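Lista de verificação da copa, edifício Motden
Vistoria de dezembro, feita às 8h por Fredy Pacheco

1. Instalação elétrica
Tomada junto à pia: conforme. Disjuntor 5 sem etiqueta. Pedir a etiqueta à Marchetti, ordem 731.

2. Bancadas e superfícies
Limpar com detergente neutro. Vinagre e limão mancham o mármore e o dano não sai com pano. O rejunte perto da pia está escuro e precisa ser refeito.

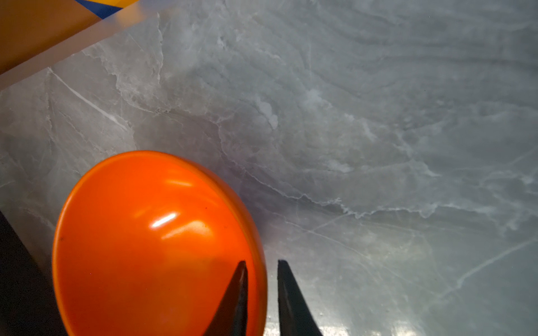 3. Louça e secagem
Escorredor: lavar uma vez por semana, inclusive os pés. Não guardar louça úmida no armário. Panos de prato trocados todo dia; na vistoria havia dois vencidos no gancho. 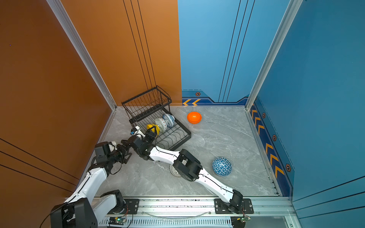 Os panos vencidos foram para a lavanderia. Falta definir quem repõe os novos quando o estoque da Stalau acaba. Até lá, usar papel toalha.

4. Geladeira
Temperatura: 5 graus, conforme. Borracha da porta ressecada no canto inferior. Potes sem nome e data são descartados no fim do expediente.

5. Extintor e saída
Extintor 123: lacre em ordem, sinalização descolando da parede. Passagem livre.

6. Recipientes e tigelas
Descartar peças lascadas ou trincadas. Nada de louça apoiada na borda da bancada.
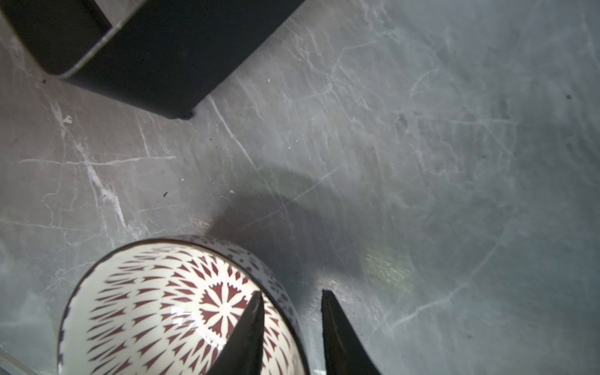
Thomas Colombo pediu que o item da geladeira passe a ser conferido duas vezes por semana, e que a troca da borracha entre no mesmo pedido da etiqueta.

Pendências: etiqueta, rejunte, borracha, sinalização do extintor.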